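People say all sorts of things about rooms. Cold air falls. Round tables are friendlier. Bumpy metal is stronger than flat metal. Leaving the lights on is cheaper than switching them off.

Grown-ups often say these things in a very certain voice. A certain voice proves nothing, so we have picked some and asked the same rude question each time: how do you know?
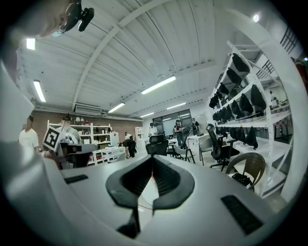
**Drosberg Junior Questions Desk – Rooms and Things section**

*Words by Tahsin Hettiarachchi. Checked by Wen-hsiung Yuen, who crossed out a lot.*

## "Bumpy metal is stronger"

Look up in a big room and you may find a ceiling with ridges in it, like a crinkly crisp. The word for it is **corrugated** (say it: KORR-uh-gay-tid). The white ceiling in our first picture is like this, with a steel beam crossing it.

Does folding something into ridges make it stronger? It sounds like a trick. The ridges don't add anything magic.

We tried it with paper. We put two piles of books a little way apart and laid one flat sheet across the gap. It held 2 coins, then sagged and dropped them. We folded another sheet into a zigzag and put a piece of card on top to stop the coins slipping into the folds. It held 40. We ran out of coins before it fell down, so we can't tell you its limit.

A flat sheet bends easily. To bend a ridged one across its ridges, you have to squash the tops and stretch the bottoms, and that is much harder work.

But try bending your zigzag the other way. It folds up like a fan! So "stronger" is only half right. Stiffer in one direction is what we would say.

**Our verdict:** mostly true, if you say which way.

## "Air conditioners go up high so the cold can fall"

Wen-hsiung didn't believe this one. Cold isn't a thing, he said, so how can it fall?

He is right that cold isn't a thing. Air is, though. When air cools, it shrinks a little, so a jugful of cool air weighs slightly more than a jugful of warm air. The cooler air sinks and the warmer air is pushed up.

You can feel it at home. Open the fridge door and hold your hand near the bottom of the gap, then near the top. Which is colder?

There are other reasons for hanging one on a wall. It is out of the way up there, and people don't bump their heads or block it with a cupboard. We think anyone who gives you just one reason is leaving something out.

**Our verdict:** true, but not the whole story.

## "It's cheaper to leave the lights on"

This is an old one about tube lights. People say that switching a tube on gulps so much electricity that you may as well leave it glowing.

There is a small gulp at the start, but it is over in less than a second. If you are going out for 5 minutes, switching off saves electricity. Switching tubes on and off all day long can wear some kinds out sooner, and perhaps that is how the story began. We haven't found out who started it.

**Our verdict:** no.

## "If it looks gold, it's gold"

Mutua Mohamedi wrote from Jirnia to ask whether old-looking books have real gold on them. Good question, Mutua.
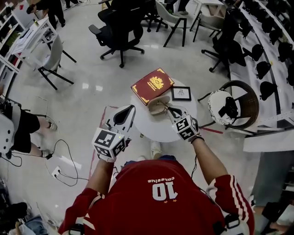
*A dark red hardcover with a gold crest and gold corners, next to a black frame. The beige thing with brown laces looks like a shoe.*

Some books do have real gold on the cover. It is beaten into a sheet called **gold leaf**, far thinner than paper, and pressed on with a hot metal stamp. Plenty of others have a shiny foil with no gold in it at all. From a photograph you can't tell which you have got, and we won't pretend we can. "Gold" is the name of a colour as well as a metal.

A hard cover doesn't mean a book is old, either. You could buy a new one this July.

**Our verdict:** don't trust the shine.

## "Round tables fit more people"

More than what? A big round table fits more people than a small square one, and so does a big square one.

What a round table does have is no corners. You don't get a table leg or a pointy edge in your ribs, and you can squeeze in one more chair without anybody being stuck "on the end". But put a large book down on a small round table and a corner may poke out over the side, as in the picture above. Square things waste space on round tops.

**Our verdict:** depends on the table. Measure it.

## Your turn

Choose something people say about a room in your house. Write it down, then write down what you would have to see before you changed your mind. Do that part *before* you test it – otherwise it is very easy to cheat.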